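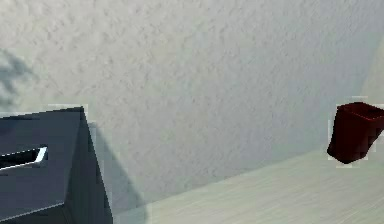 Sơn Tô on learning to love the herb pot

Sơn Tô was halfway through chopping dill when I rang, and he didn't stop. "You'll have to put up with the noise," he said, and off we went!

He taught himself to cook at 19, in a shared flat in Nodau with one good knife and a window box. Herbs came first because they were cheap (and, he admits, because he kept burning the onions). "I'd throw in a whole bunch of mint and suddenly plain rice was a dinner," he told me. "I couldn't believe it. I still can't, really."

His supper club, Ukara, has now fed 1,458 people, and the herbs are still what he talks about most. Soft ones go in at the end, he says, by the handful. Woody ones go in early and come out before serving.
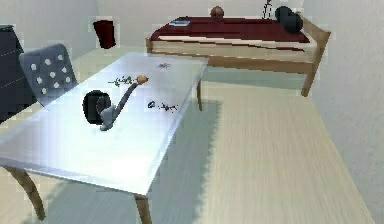
A leafy green sprig on the table.

I asked about drying, expecting a lecture, and got a wonderful ten minutes on oregano instead. "Hang it upside down and forget it till October," he said. "My neighbour Guadalupe Robles taught me that. Hers is far better than mine – she crumbles it over everything, even melon."

Next up is a small book of soups. He has tested the sorrel one so often that his family has asked for a break, but he's making it again tonight.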